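Print this page | E-mail this to a friend

Review: the Clinen chest harness for hand-held grippers

Thursday, April 9, 2020

I've been meaning to write this one up since March, when the harness turned up at our shared workshop in Stostgate in a box big enough for a microwave. Some of you will know I've been plodding away at my home automation build for ages now (the arm that is supposed to tidy up after me and mostly doesn't). The plan is to teach it by doing the jobs myself with a pair of hand-held grippers, recording everything, and letting the software chew on it afterwards. The grippers I already had. What I didn't have was a decent way of wearing all the other stuff!

Up to then I'd been using an old rucksack turned back to front. It worked, sort of. The weight hung off my neck, the straps slid about whenever I reached up, and I went home every evening feeling as if I'd carried somebody else's shopping.

So, the Clinen. It's a set of straps with a unit that sits on your chest, and I paid 208 pounds for it with the cable kit. That's a lot for webbing and buckles. I grumbled for a week and then bought it anyway, as I always do.

Fitting it the first time took me 17 minutes, most of which I spent with one arm through the wrong loop. The leaflet is dreadful. It has one drawing, done from behind, and the bit you need to see is on the front. Once you've found your size, though, it goes on like a waistcoat and you can leave the adjusters where they are. I mostly wear it over a thin shirt with a collar, and I'd steer clear of anything woolly, as the straps ruck it up something rotten.

Comfort is where it earns its money. I can do a whole afternoon of big two-handed lifts, stop for tea with it still on, and carry on again. Soft round things are my current obsession, by the way, because you have to squeeze from both sides at once and my build is hopeless at judging how hard.

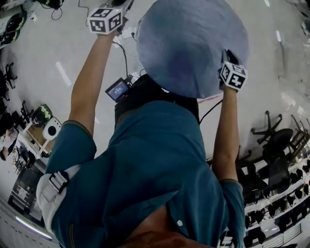
My real moan is the cables. The ones in the kit are stiff and a touch too long, so they loop out in front of you and catch on chair arms, drawer handles, the vice, everything. I've swapped one for a softer Promavier lead and it hangs much better. The other I've clipped up with a bit of Velcro and bad language. Why they couldn't put a couple of guides on the straps I don't know.

I also tried the Maes version, which a friend at the workshop lent me for a weekend. It's lighter and the padding is lovely, but it rides up when you lift your arms, and lifting your arms is most of the job. It went back on the Monday.

Would I buy the Clinen again? Yes, grumbling. If you only record now and then, stick with the rucksack and spend the money on better leads. I've got 64 recordings done with it so far and I want 500 before I let the arm near my good mugs.

Comments (3)

tinshed_pete: Does it fit over a boiler suit? Our place is freezing and I'm not stripping down to a shirt for any robot.

wobblybench: Same trouble with the leads. I ran mine under the shoulder strap with a couple of hair bobbles and haven't snagged since. Cost me nothing, my daughter has hundreds.

marrowfat: I've got the Maes and it doesn't ride up if you do the bottom strap really tight. You can't eat lunch in it, mind.

We use cookies to remember your settings and count visits. By carrying on you agree to this. OK | Read more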